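Gundo Community Help
Home | Boards | Arms and grippers | Faults and safety | Log in

Left gripper closes late on one side of a two-arm setup, then squeezes too hard

posted by benchtop_ros in Faults and safety

We run two arms on a shared controller, both with the two-finger Nallero grippers. The job is simple: one arm picks up a plastic cup, passes it to the other, and the second arm puts it down. It ran for most of May with no trouble.

Since the controller update the left gripper has started closing late. The arm gets to the cup, the close command goes out, nothing happens, and then the arm begins its lift with the fingers still open. Partway up the fingers shut. Twice they have caught the rim of the cup on the way past and crushed it. Once they closed on my colleague's sleeve, as he had leaned in thinking the cycle had stopped. He wasn't hurt, but I have taken the setup out of use until I understand it.

What I have so far:

- The log shows fault 1407 on the left side only, "command acknowledged late". It doesn't stop the cycle.
- The delay is never the same. Sometimes it doesn't happen for an hour.
- The right gripper has never done it.
- The force limit is set to 80 on both, but when the late close happens the left one feels much stronger than that.
- Swapping the fingers made no difference. I didn't expect it to, but it was quick.

The wrist light stays green through the whole thing, so the gripper seems to think it is fine. Has anyone had this? I would like to know whether it is the gripper, the cable or the update before I send anything back to Tronudix, who are slow with returns.

Share | 14 comments

Miłosz Sobczak

I had the same fault number on a pair of arms last year and it was the cable, but please sort out the safety side first. A gripper that can close after the arm has moved on should not be run with people in reach, whatever the cause. Put the guard back or stand outside it, and use the stop button before anyone leans in. A cycle that looks stopped may only be waiting. Your colleague's sleeve is worth writing up as a near miss even though he was unhurt.

On the fault itself, 1407 as I met it means the gripper got the command but its reply came back outside the time limit. By default the controller logs that and carries on. In the settings, under tool replies, change "log" to "hold". The arm will then wait at the cup and stop if there is no reply. It won't cure the delay, but it will stop the lift with open fingers.

Then swap the left and right cables at the controller end and swap the tool addresses to match. Do it with the power off. Run it slowly with the cup on a clear table and both grippers open at the start.
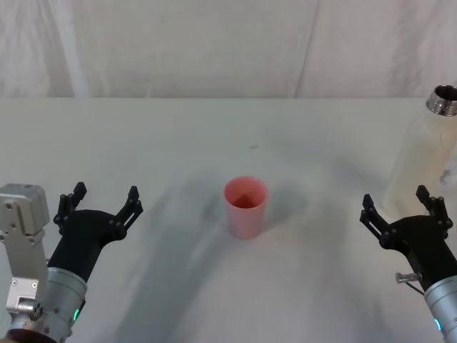 Both grippers open, cup standing between them, ready for a slow test.

If the fault moves to the right arm, it is the cable or its plug. If it stays on the left, look at the gripper or the wrist connector. In my case it moved. The cable had been bent too tightly where it ran past the wrist and was broken inside the sleeve, and it only lost contact at certain angles. That would fit with yours coming and going.

I would not trust the green light. On my pair it only showed that the gripper had power.

About the force: check whether the limit is sent with every close command or only once at start-up. If the gripper drops out and restarts, it may go back to its own default, which could be well above 80. Mine did. I now send the limit every time.

dinsa_user7

just roll back the update. ours went funny as well and going back fixed it. we have Dinsa arms not yours but same sort of thing

benchtop_ros

Thanks both. I tried the rollback first as it was easy, and the fault came back the same afternoon, so it isn't the update, or isn't only that. It may be that I moved the cable when I had the cover off to do the update.

I have set replies to "hold" and that works as described. The arm stopped at the cup with the fingers open and waited for me. After the cable swap I got 1407 on the right arm on the seventh run, with everyone behind the guard. New cable ordered. I will leave the thread open until it has done a full day.

Was this page helpful? Yes | No
3779 views

Contact | House rules | Privacy | © Gundo Community Help | Back to top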